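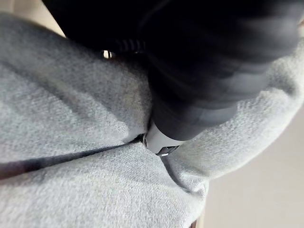

A school board is a small group of grown-ups who make the big decisions for all the public schools in a town. They decide how much money goes to books, buses, lunches and teachers. They also vote on rules that students notice every day, like when school starts and what students can wear. A dress code might say whether a soft knit in heathered grey, with light and dark threads mixed together, is fine for class or whether everyone has to wear the same colors. That kind of rule doesn't come from the principal alone. In many towns it comes from a vote.

Who is on the board?

In most places, board members are elected. People who live in the school district vote for them, the same way they vote for a mayor. The Paracha district has seven members, and each one serves for four years. You don't have to be a teacher to run. Parveen Bhutto drove a delivery truck before she joined the board, and she still does.

Where does the money come from?

Part of it comes from taxes that people pay on their homes. Part comes from the state, and a smaller part comes from the national government. The board puts all of this into a plan called a budget. A budget is a list of the money coming in and the money going out. Paracha has 1256 students. If the board wants to spend 4000 dollars on new library books, it has to find that money somewhere in the plan.

Sometimes there isn't enough. Then the board has to choose what to cut – maybe a bus route, maybe a music class. Those are the meetings where the most people show up.

What happens at a meeting?

The members sit at a long table and follow a list of topics called an agenda. Near the beginning there is a time for public comment. Anyone can sign up to speak, and that includes kids. In May, a fifth grader named Remzi Sarıgül asked the board to make lunch longer. He had a petition with 266 names on it. The members listened and asked him two questions. Later they voted to make lunch 40 minutes long.

Who runs the schools the rest of the time?

The board hires a superintendent. This person is in charge of all the principals and carries out what the board decides. If the board is unhappy with the superintendent's work, it can vote to hire someone else.

Words to know

Agenda – the list of topics for a meeting
Budget – a plan for money
District – the area a group of schools serves
Petition – a written request that people sign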